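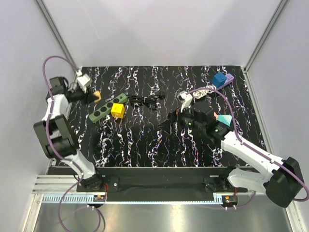 Início > Publicações > Manipulação bimanual > Texto integral > Seção 4

4. Coleta de demonstrações em bancada com base móvel

Figura 3. Célula de coleta com os dois braços sobre a viga frontal. O braço esquerdo segura um objeto pequeno junto à régua de tomadas verde; o direito está com a garra livre. Os cabos roxos acompanham os dois braços.

4.1 Montagem da célula

Começamos pela parte mecânica, que nos tomou mais tempo do que gostaríamos de admitir e que costuma aparecer em duas linhas nos artigos da área. Os dois braços ficam presos a placas independentes numa mesma viga preta, ao longo da borda próxima da mesa, e abaixo dela corre a cremalheira azul-clara que aparece na Figura 3. Cada base pode ser reposicionada lateralmente entre um episódio e outro, e essa liberdade é a variável central do estudo: queríamos saber quanto uma política treinada com bases fixas se perde quando a distância entre os braços muda um pouco, como sempre acaba mudando em qualquer laboratório que desmonta e remonta o seu equipamento.

O tampo preto brilhante, com veios brancos irregulares, foi uma escolha consciente de Jeferson Leite, que defendeu desde as primeiras reuniões o uso de um fundo difícil. Em testes preliminares sobre um tampo cinza liso, o módulo de segmentação Sivalix separava os objetos com tanta facilidade que as diferenças entre os métodos praticamente sumiam. Com os veios, elas voltaram a aparecer — e apareceram também alguns defeitos nossos de calibração, que aproveitamos para corrigir.

4.2 Objetos e tarefas

O conjunto Bringate reúne 53 objetos de uso cotidiano e peças simples de geometria conhecida. As réguas de tomadas merecem um comentário à parte. São corpos rígidos e alongados com um cabo flexível numa das pontas, e o cabo pode estar enrolado de muitas maneiras, de modo que a mesma régua produz silhuetas bem diferentes de um episódio para o seguinte. Os cubos coloridos entram como vizinhos: na configuração mostrada, o amarelo encosta na régua verde e o azul esconde parte da régua lilás. Chamamos esses arranjos de "contatos próximos", e são eles que concentram a maior parte das falhas discutidas na Seção 5.

A tarefa principal consiste em retirar um objeto pequeno da vizinhança de uma régua e levá-lo a uma região-alvo, sem deslocar a régua além de 2 cm. O operador decide livremente qual braço usar, e a escolha é registrada junto com a trajetória. Nas primeiras semanas tentamos impor uma divisão fixa da mesa entre esquerda e direita, mas Evaristo Arriaga notou que os operadores a contornavam com movimentos pouco naturais, e preferimos abandoná-la.

4.3 Protocolo e resultados parciais

Foram coletados 4.000 episódios teleoperados com a interface Reneck, distribuídos por 144 combinações de posição das bases. Separamos as combinações de teste antes de iniciar o treinamento, e nenhum episódio delas foi usado no ajuste de hiperparâmetros. A política condicionada à posição das bases superou a política de referência em todas as distâncias avaliadas, com vantagem maior nos extremos da cremalheira. No centro as duas se aproximam bastante, coisa que já esperávamos, pois é ali que se acumulam os dados. Nos contatos próximos o ganho foi modesto, e a inspeção dos episódios sugere que o erro nasce na estimativa de pose do objeto menor — um problema de percepção que a informação sobre as bases não resolve.

Itens relacionados
Siqueira: calibração conjunta de dois braços sobre trilho comum
Segmentação de objetos sobre superfícies com veios
Cabos flexíveis em tarefas de preensão: um levantamento
Conjunto Bringate: notas da versão de novembro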